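4.2 Removing and refitting the top shell

The top shell of the Stotent unit comes off for cleaning and for access to the compartment underneath. It is held by one latch at the rear and three hooks along the inside of the front rim. No tools are needed.

CAUTION: Switch the unit off and disconnect the power cord before you start. Wait 10 minutes before lifting the shell.

Removing the shell

1. Place the unit on a flat, stable surface with the rear facing you. Leave 300 mm of free space on all sides.

2. Find the raised tab near the top center of the inner panel. The tab sits in a recessed pocket with a small square notch on each side.

3. Put one thumb on the tab and press down until the latch releases. Do not insert a screwdriver or any other object into the notches. They are clearances for the tab and will crack under side load.

4. Keep the tab pressed and lift the rear edge of the shell with your free hand.

5. When the rear edge is clear, slide the shell toward you to free the front hooks. Lift it away.

NOTE: If the latch does not release, press down on the shell next to the pocket and try the tab again. Do not force it.

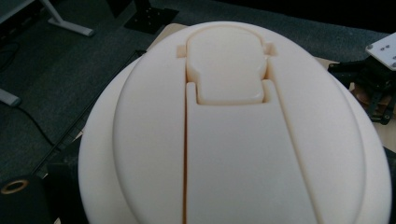

Setbridge Stotent User Manual, Issue 3, page 74

The narrow groove that runs down from the pocket separates two sections of the inner panel. Dust collects in it and in the step between the panel and the outer rim. Clean both each time the shell is removed.

Cleaning the shell

1. Wipe the outside with a soft cloth dampened with warm water. A small amount of dish soap may be used.

2. Run a dry, soft-bristled brush along the groove from the pocket end outward. Brush out the recess at the lower edge of the tab.

3. Dry all surfaces with a clean cloth. Let the shell stand until no moisture remains in the groove.

CAUTION: Do not use bleach, alcohol, or scouring pads. Do not put the shell in a dishwasher.

Refitting the shell

1. Hold the shell at a slight angle with the front edge low. Engage the front hooks first.

2. Lower the rear edge until the rim rests evenly on the base.

3. Press down on both sides of the pocket until the latch clicks.

4. Check the tab. When the latch is closed, the tab stands above the surrounding recess and springs back when pressed lightly. If it stays down, remove the shell and repeat from step 1.

5. Reconnect the power cord.

NOTE: The unit will not start if the shell is not fully latched. See section 6.1, Unit does not start.

Replacement shells are supplied with the tab and latch already fitted. The tab is not available as a separate part. Order through your Bindamum dealer and quote the serial number on the underside of the base.

Section revised January 9, 2019. Text: Calum Pringle. Technical check: Sơn Khúc.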